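Fifteen pages and a checklist: writing the rules for hand-held gripper work

2/14/18

Anneli Ruotsalainen keeps the rules on her desk in a ring binder, and the binder is mostly crossings-out. She has been at Dredudo in Geltotby for three years. For the last two her job has been to write down how people should use a hand-held gripper when they are showing a robot what to do.

The company sends pairs of workers into flats, offices and small shops. They pick things up, put them down, open drawers and lay tables, all with a gripper in each hand, and the recordings are used to train robot arms that will later do the same kind of work. Dredudo had no written rules for any of this when she joined.

"There was an email," she says. "It was a good email, but it was one email, and it had been forwarded so many times that people had added their own bits to it. Two teams could be working from different versions and both be sure they were doing it properly."

The document that replaced it is 15 pages long. It covers what happens before a recording, what the hands do during it, what gets thrown away afterwards, and how to behave in someone else's home. I asked which part had been hardest to write.

"The hands. You would think it would be the privacy part, and that took the longest to get signed off, but I knew what it ought to say. With the hands I had to go and stand next to people and watch. Everyone does it slightly differently and most of them can't tell you what they do."

She gives speed as the first example. New workers tend to move at the speed they would use at home, and that is usually too quick. The rule asks them to come to a stop before closing the jaws, close, wait for a moment, and then lift. In the first draft she put a number of seconds on the wait. People counted under their breath, and the recordings came out stiff, with the same pause in every one. The number was taken out. The rule now says that the grip should be settled before the object leaves the surface.

"That is a worse rule on paper," she says. "An inspector would hate it. But people understand it when you show them, and the work got better."

Peiyu Meng does the showing. She trains every new pair, normally over two days, and she sat in on the second half of our conversation with a gripper on the table in front of her. She had opinions about packets.

"Boxes are easy," Meng says. "A box tells you where its sides are. Snack bags, sweets, anything in a thin wrapper, that is where people pick up bad habits. They squeeze until it can't possibly fall. Then you have a recording of somebody crushing a biscuit, and an arm that learns from it will crush biscuits too."

The rulebook has a section of its own on soft packaging. A worker should take a packet where there is something firm inside it, if there is a firm part to find. They should not take it by the crimped end, even when the end is sticking up and would be the easiest thing to reach. If the wrapper slides in the jaws, they let it slide and carry on, and mark the recording afterwards. Stopping to fix the grip with a finger is the one thing that always means starting again.

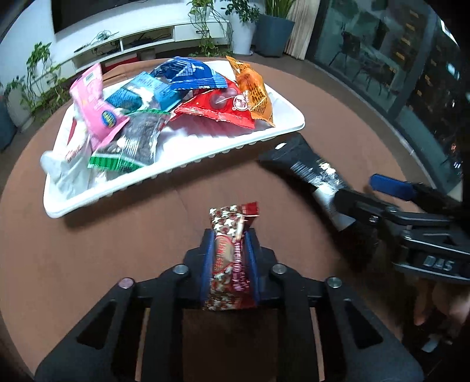

"The finger rule is the one we are strict about," Ruotsalainen says. "No bare hand on the object between the start and the end. People do it without noticing. Something tips over and your thumb comes out and catches it, you've been doing that since you were four. The robot has no thumb. Whatever it learns from that moment is wrong."

Meng says that she does it herself now and then. "I've been doing this longer than anybody here and last month I caught a tube of mints with my wrist. I marked it as spoilt. Then I had to do the whole set again while the trainee watched me, so that was useful for her at least."

I wondered how often recordings are thrown away. Ruotsalainen had the figures from the review she ran in June, which is the last one she is happy to quote. The teams had handed in 1511 recordings over the period, and 429 of them were rejected under the rules.

"People heard that number and thought the work had got worse. Before the rules we rejected hardly any, and that was only a matter of nobody looking properly. A lot of those 429 would have gone through the year before."

Most of the rejections fell under a few headings. There was the bare hand. There were recordings that began with the gripper already closed on something, so that the approach was missing. There were cases where one gripper had got in the way of the other, and a good many where the worker had tidied up first.

That last one takes some explaining to new staff, and it is the rule that causes the most argument. Workers are told to leave a room as they find it, within the limits of safety. Cables stay on the shelf and plants stay where they are. If there is a pile of things in a tray, it should be the sort of pile that a person would make by tipping things in, with packets leaning on each other and hanging over the edge.

"I had a man who lined up every object by height," Meng says. "Very neat, a very nice man. I asked him if his kitchen at home looked like that and he said yes. So I couldn't really use that argument."

Ruotsalainen says the rule went through four versions. The first told people to make things untidy, and they overdid it. The second gave a list of allowed arrangements. "Which is a silly thing to have written, a list of approved messes. I'm still a bit embarrassed about it." The version in use asks the pair to take turns: one sets out the objects with their back to the other, and the other has to work with whatever is there.

Not everybody at the firm wanted a rulebook. Jiang, who runs the engineering side, argued for a while that the recordings should be as varied as possible and that rules would make them all alike. He and Ruotsalainen had what she calls a long spring about it. He agreed in the end to rules on what must not happen, and she dropped most of the ones that told people what to do. Anything about style was removed. How a worker stands, which hand goes first, whether the packet is carried high or low – none of that is in the document any more.

"He was right about more of it than I liked," she says. "I'd written a paragraph about elbows. I don't know what I was thinking."

They also disagreed about tiredness. Ruotsalainen wanted a fixed break after every 45 minutes, and Jiang thought people could judge for themselves. She went through the marked recordings and found that the bare-hand mistakes were bunched towards the end of long sessions. The break went in. A pair can take it early but they can't skip it, and the grippers have to be put down on a surface during it. Some workers used to sit holding them on their laps.

"They aren't heavy," Meng says. "You pick one up and think it weighs nothing. Hold two of them out in front of you for a morning and then try to write your name."

The checks before a recording take up a single page, which is the only one that gets printed. Look at the pads on the jaws and make sure they are seated and clean. Open and close each gripper fully and feel for anything catching at the joints. Look over the screws. Wipe off crumbs and grease. The pair checks each other's tools and not their own, a habit that Ruotsalainen says she took from a climbing club.

The results are entered into Jultine, the firm's own logging program, which won't open a new session until the page has been filled in. She isn't altogether pleased with this. When the program was brought in, the checks went up to a perfect score overnight, and she spent a week visiting teams to find out how many people were ticking the boxes in the car.

"Quite a few. So now there is one question on it that changes. It might ask what colour the pads are, or which gripper felt looser. You can't answer it from the car. Well, you can guess the pads."

The part about homes is short and has changed least. The person who lives there is told which rooms will be used and can say no to any of them. Screens are switched off, or turned away if they can be. Post, photographs and medicine are moved out of sight by the resident, never by the worker. Food that belongs to the household is not used. Teams bring their own, and anything that has been gripped goes home with them. If there are windows on to a neighbour's rooms, the pair should stand where they would see least of them, and note it in the log if that can't be managed.

"Food is a sore point," Meng says. "I can't look at a chocolate bar now. My nephews get all of it, the squashed ones."

Dredudo has recorded roughly 600 hours under the present rules, and two other firms have asked to see them. Ruotsalainen sent the document to both. She would like there to be a shared version one day, kept by someone other than her, but she thinks it is too early. Half of what is in the binder applies only to the tools they have at the moment. When the jaws change shape, the section on soft packaging will have to be written again from the beginning.

I asked what she would tell a small team that was starting out and had no rules of any kind.

"Write down why you threw something away. Every time, one line, with the date on it. Do that for a month before you write any rules. I did it the other way round, and that's why the binder looks like it does."

Meng wanted to add something about fingernails, which are on page nine. They should be short, she said, or the trigger is uncomfortable by lunchtime. Ruotsalainen said that this had been taken out in the autumn. Meng said that she still teaches it.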